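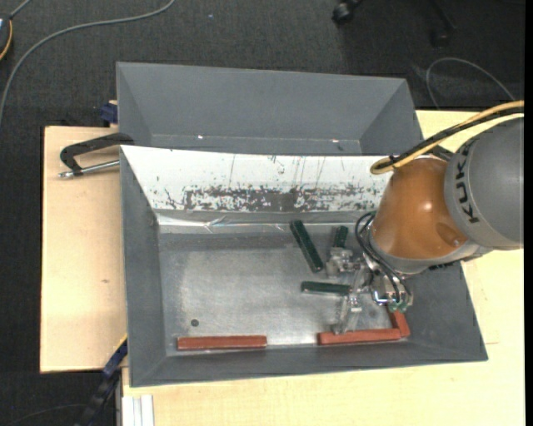
November 29, 2020, shared workshop, Keredgate

Bin picking, second long session. Present: me, Chiyo, Rami for the first hour. Aminu dropped off the fittings he promised and left again.

Carried over from last time: the arm was faulting on approach whenever the target lay close to a bin wall. We thought it was the collision threshold. Chiyo went through the logs at home and found it was the hose loop at the wrist. On some wrist angles the loop pulls straight and drags on the last axis, and the controller sees that as contact. We put more slack in the hoses this morning and limited axis 6 to one side. No false stops since then, but we haven't tried the far corners of the rear bin, so I'm not calling it fixed.

Setup as it stands now:

Two sheet-metal bins, one behind the other, clamped to the table. Pick from the front, place in the rear. Rectangular blocks in two colors, green and red. I'd like to keep it to blocks until the place side is reliable. Rami wants to go straight to mixed parts from his scrap drawer. We'll talk about it.

Gripper fingers are the ones Lorna cut in May. The lower one is long enough to reach the floor of the bin with the wrist still above the rim. It flexes more than I'd like at the tip. With the air turned down it still holds a block, and the flex doesn't matter much. With the air up, the tip toes in and the block rolls out sideways. Left the regulator low and put a tape mark on the dial.

Floor height: taught again with the feeler gauge, four corners and the middle. The middle of the floor sits lower than the corners. I set the floor plane from the middle reading first, and the finger scraped on the way in to a corner pick. Changed to the highest corner plus a small margin. Costs us a little grip depth in the middle. Fine for blocks this thick.

Runs:

First set was 36 picks at slow speed, blocks laid out by hand with gaps between them. 5 misses, all on red. Chiyo thinks the color mask is losing the red blocks when the floor glares. She dropped the exposure and moved the lamp back behind the shelf, and the mask looked cleaner on screen after that.

Second set, blocks tipped in from a bucket. Worse, as expected. The trouble is pairs that touch. When two red blocks meet end to side, the vision code makes one L-shaped blob out of them and puts the grasp point near the inside corner, where there's nothing to hold. Same thing with two greens, but less often. Stopped after 14 tries since we were only seeing the same failure over and over.

Tried a quick fix: if the blob is bigger than one block, ignore the center and fit a rectangle to the longest straight edge. Works on the saved images. On the arm it picked the right block but came down with the fingers crossing the neighbor, so it needs a clearance check before it commits. Chiyo is writing that. In the meantime I added a nudge move: close the gripper, touch down beside the blob, push a short way, look again. It's slow and ugly, but it separated the pair most of the time.

Cycle time: didn't measure properly. Roughly 413 seconds to clear the bin on the one run I let go to the end, with two nudges and a stop while I found the pendant key. Not a number to compare with anything.

Other things:

The Pirik valve sticks on the first actuation after it has been sitting. Cycle it a few times before running. I've written to Pillai about a rebuild kit.

Check the clamps before every session. The front bin had crept toward the arm since last time, and every taught point was off by the same amount. I retaught the bin frame and pushed the bin hard up against its stop. Lachlan has offered to make brackets that bolt through the tabletop. Yes please, but ask him to leave access to the left side.

Speed override stays at the low setting for anyone running alone. Chairs and bags stay back from the table while drives are on.

Next:

Clearance check (Chiyo).
Far corners of the rear bin with the new hose slack (me).
Stiffer lower finger, same length. Ask Lorna if she still has the drawing.
Brackets (Lachlan).
Copy today's program and the saved images to the Brasitz drive. I forgot last time.

Air off at the wall, arm parked, key back in the cabinet.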